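About Likolcombe Workshop

Likolcombe is a shared workshop on Ridgeway. Members build robot arms and other small automation projects here, most of them meant for use at home. We opened with 8 members and now have 18. You do not need a background in engineering to join. Several of us started out fixing washing machines.

The workshop was set up by Tien-fu Pan, who had been building an arm in his garage and ran out of garage. He still looks after the tool inventory and teaches the beginner wiring class. The rest of the teaching is shared among members.

What we are building

Our main group project is called Pilar. It is a kitchen helper arm with a two-finger gripper, and most of the work on it this year has been in simulation. We model a room, put the arm in it, and try out movements before anyone cuts metal. Walls and surfaces get their own textures, so the view from the wrist has something in it besides flat color. Members who don't have space for hardware at home can do this part on a laptop.

The gripper model has flat fingers that are paler on the inside faces. In the view below they are wide open, with plain gray on one side and brown tile on the other.

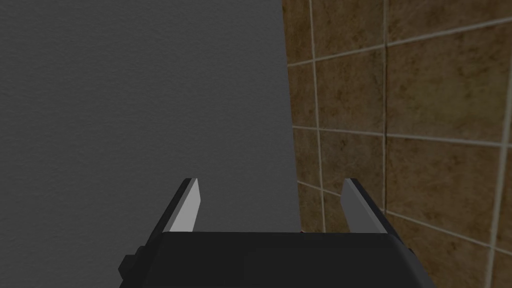

The shop

We have 2 rooms. The front room has the computers, the soldering bench and the parts drawers. The back room is for cutting, drilling and anything that makes dust. Please wear eye protection in the back room. Flanden, our older arm, is bolted to the bench by the window and can be booked for practice.

Joining

Membership is open to adults. New members take a safety session before using the power tools. The joining fee is $100, and it covers the session and a locker. We close for part of August.

To arrange a visit, leave a message through the contact page or stop by after 6 p.m. and ring the side bell.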